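## If the Gripper Won't Let Go of a Tube

Sooner or later the Clemer hand-held gripper will hang on to a tube after you've released the trigger. Please don't worry, it happened to every one of us while we were learning, and it is nearly always a tired return spring or a bit of grit on the slide. Take your time and work through the steps in order.

> **Caution:** Never pull on a tube that is held in stuck jaws. A tube that cracks under your fingers can cut right through a thin glove.

1. Stop where you are and keep the tube over the bench. If a second person is working with you, ask them to keep their hands back from the rack.
2. Bring the tube down close to the orange rack, over a part with open holes, so that it has only a short way to go if the jaws open all of a sudden. Leave the capped tubes standing where they are. 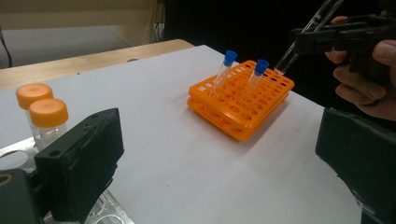 3. Squeeze the trigger all the way in, count to three, and let it out slowly. Quite often that's all it needs!
4. Still stuck? Turn the release screw on the side of the grip a quarter turn to the left, keeping the tube over the rack while you do it. You'll feel the jaws go slack.
5. Once the tube is free, put on a red tag and write the date and your initials on it. Don't use the gripper again that day, even if it seems to have come right.

**Note:** Springs are good for 3000 squeezes. We swap ours at every 500 tubes we rack, which may sound fussy, but Yurani Ñahui had two stick on her in one afternoon in August and we've been fussy ever since. Spare springs are in the Clukari drawer, along with the small screwdriver, which we'd dearly love to see put back.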